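Handheld gripper: are ribbed finger pads worth the money over flat foam?
Asked by overtorqued_mel in Grippers and End Effectors

I'm putting together a handheld two-finger gripper for recording household pickups and I have to settle on pads before I order more. The Statell kit comes with flat foam. Rotness sells a ribbed set for $45 and claims it holds "any household object," and I've stopped believing sentences with "any" in them. My own bench trial was 8 pickups per pad on one mug, and both pads passed, so I learned nothing. Has anyone compared them on something awkward? I care most about smooth plastic, and I don't want to buy two more sets to find out.

dretano_refugee

I've run both, and I'd call the ribbed ones a modest improvement that gets sold as a big one. 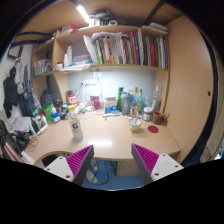 Desk work is where I'd test, because a bare bench flatters every pad on the market. Mugs tell you very little. What separates pads is anything tall and light that stands close to its neighbors, and the clear water bottle with the white cap, out in the middle of the desk, is the easy version. If a pad fails there, don't bother with the row at the back. A low bowl with a spoon sticking up is a different job, and I wouldn't trust a pad rating to say anything about it.

My log has 100 pickups per pad on smooth plastic. Foam dropped or twisted the bottle 35 times, ribbed did it 8 times. Before you get excited, I did all the foam runs first, so some of that gap is me getting better at squeezing the trigger. I'd want someone to alternate pads and repeat it before I believed the size of the difference.

Also check how your pads are fixed on. Mine were glued, and by September one corner had started to peel.

statell_owner_ng

Just buy the ribbed ones. Foam is junk. I've had mine for ages with no problems.

low_duty_cycle

"No problems" with what, though? That's how these threads always go. Mel, two things the first reply left out. Empty bottles are harder to judge than full ones, because the wall gives under the fingers and a poor grip can look like a good one on video. And grip height changes the result more than I expected. Low on the body, a tall bottle wants to tip. Near the middle, even bad foam will look respectable. Pick one height, mark it with tape, and stick to it for both pads.

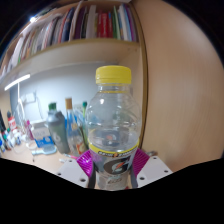

Do ribbed pads need a stronger squeeze than flat ones?

Mine needed a little less on hard plastic and the same on cardboard. I measured with a cheap luggage scale hooked to the trigger, so treat that as a rough reading. If a seller quotes you a holding force, ask what object it was measured on. I asked Rotness and got a brochure back.

For what it's worth, I'd run the foam you already have until it annoys you. If it drops over 35 in a hundred once you've fixed the grip height, then spend the money.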